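From: Aaliyah Hawthorne
To: Grurndale arms list
Date: 19/06/2018
Subject: Re: How many tray runs before we train?

Hi Yusri, hi all,

Yusri Latuheru wrote:
> We have 367 good runs of the tray task so far. Madalena thinks
> we should stop at 400 and train. I'd like to know whether the
> last batch adds anything, as the jars seem to begin in much the
> same spots each time. Also, who is keeping the list of rejects?

I'm with you on the starting spots! I sat down with the last batch over lunch (a long lunch) and after a while I could guess where the pepper would be before the clip opened. That's our own habits creeping in – Charoen always sets the table from the left, and I'm just as bad. 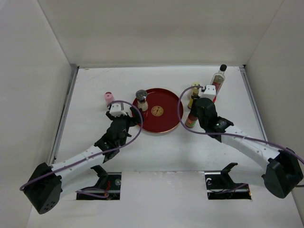 Both arms at the red tray, spice jar on the left, bottles on the right.

So for the remaining runs, could whoever is setting up please shuffle things properly? Swap the sides, turn the labels away, put a jar down on its side now and then. The tray can wander a bit too, as long as both arms can still get to it. I'd much sooner have 49 messy starts than another pile of tidy ones.

Thanakorn asked off-list whether the wrist view is worth keeping, given how much disk it eats. Yes please! With the fingers that close you get the lids and labels properly, and I think the model will lean on that for the last little bit of the reach.
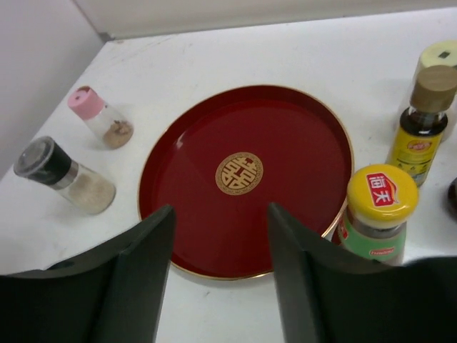
Ratlow Arms Group – Data Collection
Going back to the wrist clips, I'd like us to agree on what counts as a reject. My vote is that a fumble followed by a decent second try stays in, and we only throw out a run if a view is missing or the operator gives up. Charoen has been binning the fumbles, so there may be a few to rescue from the Vávra drive.

The reject list is with me, by the way. It's a text file and it's ugly, but I'll put it in the shared folder tonight.

As for stopping at 400, fine by me if the new ones are properly mixed. Madalena, could you hold back 2 of the odder layouts for testing?

Cheers,
Aaliyah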